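I moved my bread baking to the evenings in September, mostly because of the heat. The kitchen in this apartment faces west and by 4 in the afternoon the dough was getting away from me.

The recipe is still the one Prodromos Vlachopoulos gave me when we worked together in Faulkner. He wrote it on the back of an invoice and it has 584 grams of flour in it, a number I have never questioned. I tried rounding it to 600 once and the loaf was fine, but I went back.

What changed is the schedule. I mix after dinner, fold twice before bed, and leave the bowl in the refrigerator overnight. In the morning I shape it and let it sit while I shower and answer email. The crust comes out darker than it used to. The crumb is tighter, and I prefer it that way for sandwiches.

My oven runs cold. I set it to 250 Celsius and the thermometer inside said 190 after half an hour, so I now preheat for a full hour and pay for it on the electric bill. The last one was 113 dollars. I asked the landlord about the door seal and he said he would look at it.

Next I want to try rye. The store on the corner only carries white and whole wheat, so I will have to order it.
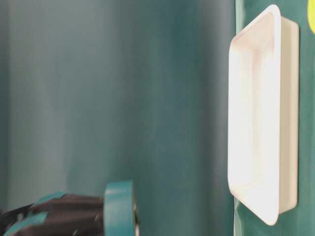
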